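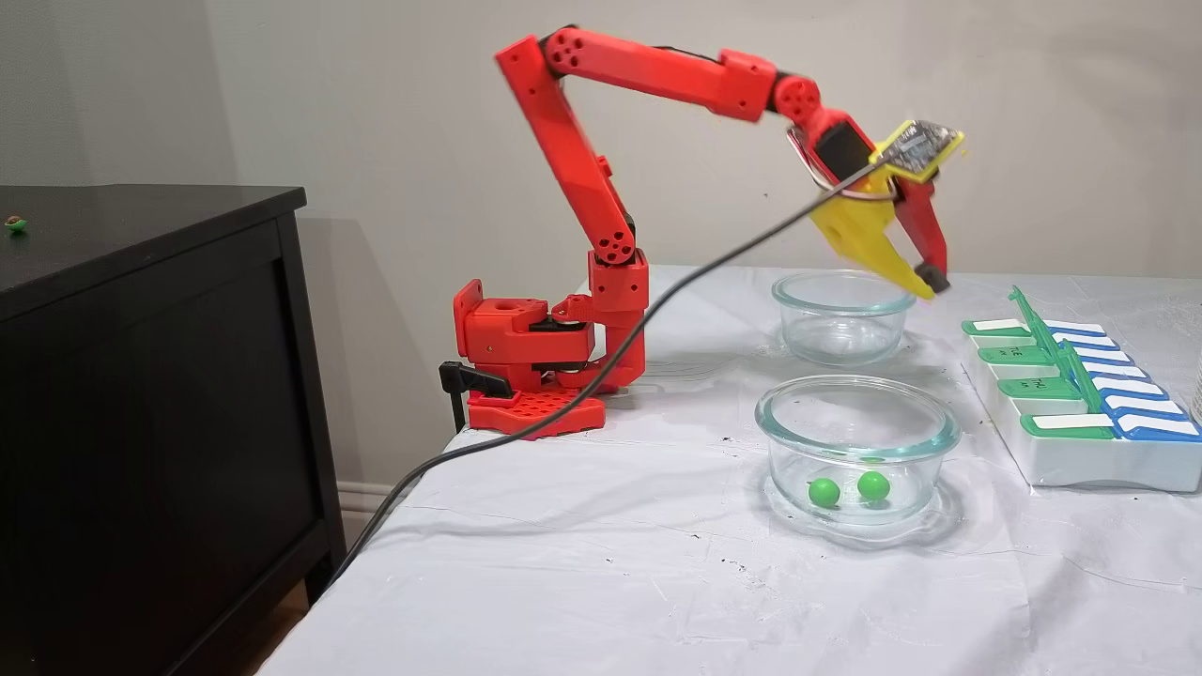 Chapter 2
Why Bread Rises

I baked my first loaf in a rented kitchen in Dredholm, and it came out flat enough to mail. I'd followed the recipe on the flour bag to the letter. What I hadn't done was wonder what the yeast was up to in there (quite a lot, usually!), and that's where I'd like us to begin.

Yeast is alive. Feed it flour and water and it gives off gas, and the dough traps that gas in thousands of tiny pockets. The trapping is the job of gluten, a stretchy web that forms when wet flour gets pushed and folded. Weak web, flat loaf. I still think about that one with some affection.

In this chapter we'll mix a plain dough, let it rise twice, and bake it at 375 degrees. You'll need 551 grams of bread flour, a packet of yeast, salt, and water that feels barely warm on your wrist. I use Jenumard flour at home, but any strong white flour will do fine.

Before you mix anything, read Section 2.1 on temperature. A dough made in July and a dough made in January behave like two different animals, and the clock on your wall won't tell you which one you've got. Have a notebook handy too – you'll want to write down when you started and how warm the room was.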